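## 4. Fault during lid-closing trials

Trials at Brarthorpe stopped on 7th March when the right arm lost its gripper signal in mid-approach. The arm held position, but the fingers stayed at their last commanded width and the stop was made by hand. Safta Radu logged the fault as a dropped connection — the log shows a gap of over 2000 ms.

The task uses a green jewellery box with its lid open, set between the two arms.
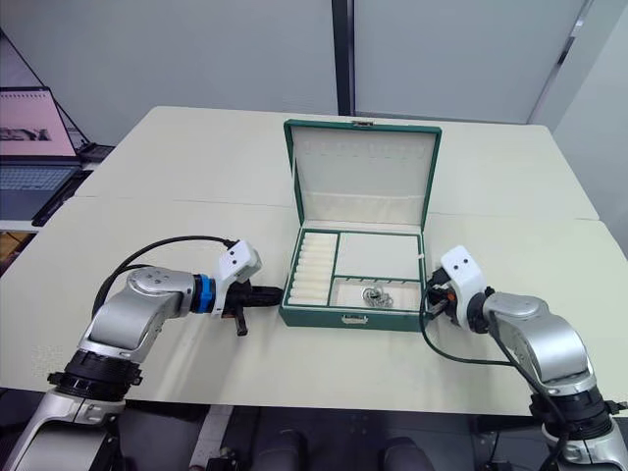
### 4.1 Cause and changes

The gripper cable had been pulled at the connector whenever the wrist turned fully. Jordan Sedgwick refitted it with more slack, and the controller now halts both arms after 10 ms without a reply. The fault did not recur in five repeat runs.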